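4. Greifer einstellen und den ersten Teller einräumen

So, der Arm steht, die Kabel sind fest, und ihr habt Kapitel 3 hoffentlich nicht übersprungen (ich weiß, wie das in der AG läuft). Jetzt kommt der Teil, auf den sich bei uns immer alle freuen: Der Arm soll Geschirr in den Abtropfständer stellen. Die Aufgabe heißt im Wettbewerb in Hudthorpe »Küchendienst« und sieht auf dem Papier babyleicht aus. Wir haben eine halbe Saison daran gesessen.

Stand dieser Anleitung: 23. Juni 2022. Wer noch den alten Ausdruck im Ordner hat, bitte wegwerfen, da stimmen die Greiferwerte nicht mehr.

4.1 Was ihr braucht

Den fertig montierten Arm mit Handgelenkkamera, den Laptop mit der Calimlim-Software, einen Abtropfständer aus Draht und Teller zum Üben. Nehmt ruhig verschiedene Teller! Wir hatten am Anfang nur einen einzigen, und beim ersten fremden Teller in Trarasley hat der Arm brav danebengegriffen. Dazu ein weiches Tuch und ein Stück Schaumstoff als Unterlage für die ersten Fahrten.

VORSICHT: Solange der Arm Strom hat, bleiben die Hände aus dem Arbeitsbereich. Auch wenn er gerade »nur wartet«. Eine Person sitzt am Not-Aus und macht in der Zeit nichts anderes, auch nicht kurz aufs Handy schauen.

4.2 Greifer auf null setzen

1. Schaltet den Arm ein und wartet, bis die Lampe am Sockel dauerhaft leuchtet.

2. Öffnet in Calimlim das Menü »Greifer« und klickt auf »Ganz öffnen«. Die Finger fahren auseinander, bis es leise klackt. Das Klacken gehört so.

3. Klickt auf »Ganz schließen«. Die Fingerspitzen müssen sich auf ganzer Breite berühren. Haltet ein Blatt Papier dahinter, dann seht ihr einen Spalt sofort.

4. Speichert die Nullstellung. Bei unserem Arm steht danach 2.141 im Feld »Encoder offen«. Euer Wert wird ein anderer sein, schreibt ihn auf den Klebestreifen am Sockel.

Hinweis: Wenn ihr die Finger tauscht, müsst ihr die Schritte 2 bis 4 wiederholen. Das habe ich selbst mal vergessen, am Abend vor der Vorrunde – Gerardo Malabanan hat es mir bis heute nicht verziehen.

4.3 Greifkraft wählen

5. Stellt den Regler »Kraft« auf 13. Die Skala geht bis 100, aber da oben hat Keramik nichts verloren.

6. Legt den Schaumstoff unter und lasst den Arm einen Teller am Rand fassen und ein kleines Stück anheben.

7. Rutscht der Teller, geht ihr in Dreierschritten hoch. Rutscht er dann immer noch, wischt erst mal Fingerspitzen und Tellerrand ab, bevor ihr weiter am Regler dreht. Fett ist bei uns fast immer der Schuldige.

4.4 Anfahren mit der Handgelenkkamera

8. Wechselt in die Kameraansicht und fahrt den Arm langsam von vorn an den Teller heran. Beide Fingerspitzen sollen unten im Bild bleiben, eine links, eine rechts, der Teller dazwischen oder knapp darüber.

9. Achtet auf den Ständer. Er darf ruhig mit im Bild sein, aber der Finger auf seiner Seite braucht Luft, sonst hakt er beim Drehen in die Drähte ein.

10. Passt die Ansicht, drückt ihr »Position merken« und gebt ihr einen Namen, den auch die anderen verstehen. »Test neu neu 2« ist keiner.

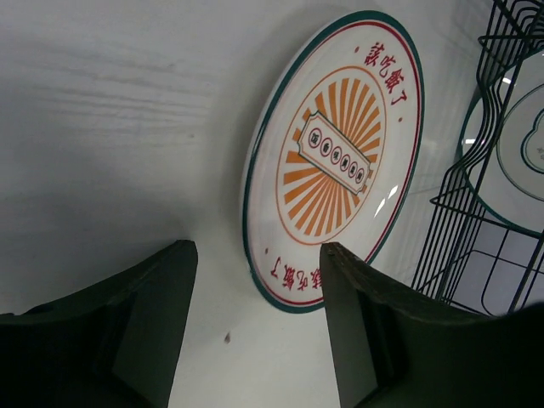

Muss man die Positionen nach jedem Umbau neu einlernen? Es kommt darauf an, was ihr umgebaut habt: Wurde der Sockel verschoben, sind alle Positionen hinfällig, bei einem anderen Kabel oder Laptop könnt ihr sie einfach wieder laden.

Hinweis: Glänzende Glasur spiegelt. Wenn die Tellererkennung hin und her springt, dreht die Lampe ein Stück weg oder stellt die Belichtung in Calimlim eine Stufe dunkler. Bunte Muster machen der Erkennung nach unserer Erfahrung viel weniger aus als ein heller Lichtfleck.

4.5 Einräumen

11. Startet den Ablauf »Teller ablegen« mit halber Geschwindigkeit. Der Arm fährt zur gemerkten Position, greift, hebt an, dreht und senkt den Teller in den Ständer.

12. Bleibt er vor dem Ständer stehen und piept, ist die Ablagehöhe zu niedrig eingetragen. Erhöht sie ein wenig und fangt wieder bei Schritt 11 an.

VORSICHT: Einen wackelnden Teller niemals mit der Hand retten! Not-Aus drücken und fallen lassen. Im Schrank in Rodivdale stehen noch genug davon.

Volle Geschwindigkeit bitte erst, wenn der Ablauf dreimal hintereinander sauber durchgelaufen ist. Wie ihr mehrere Fächer nacheinander belegt, steht in Kapitel 5.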